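4.2 Evaluation of the Telley tabletop package

The Telley package is sold by Widden as an add-on to the Wonus simulator. It supplies kitchen assets, a two-arm robot model with multi-fingered hands, and scripted resets. We licensed version 2 and ran it unmodified, apart from the logging layer, which was replaced with the Ormsby recorder used in Section 3. Six tasks were selected, all of them involving the transfer of an item between a plate and a cutting board.
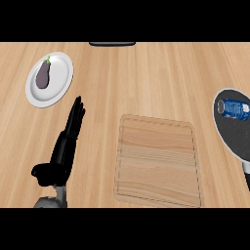
Page last modified: 26 February 2026

Figure 6. Rendered view from the Telley package. The eggplant is on the white plate, the cutting board is empty, and the left hand is open. A can lies on the dark plate at right.

Each task was run for 500 episodes. Of the full set, 664 episodes were discarded because the reset script placed two assets in contact at the first step - a fault the vendor lists as open in its May release notes. Discarded episodes were not replaced.

Views such as Figure 6 show only part of each arm, so joint states were read from the simulator and not estimated from the rendered view. Plate pose was logged in the same way. The package does not export contact forces for individual fingers. Users who need them must write their own plugin, and the documentation for doing so is thin.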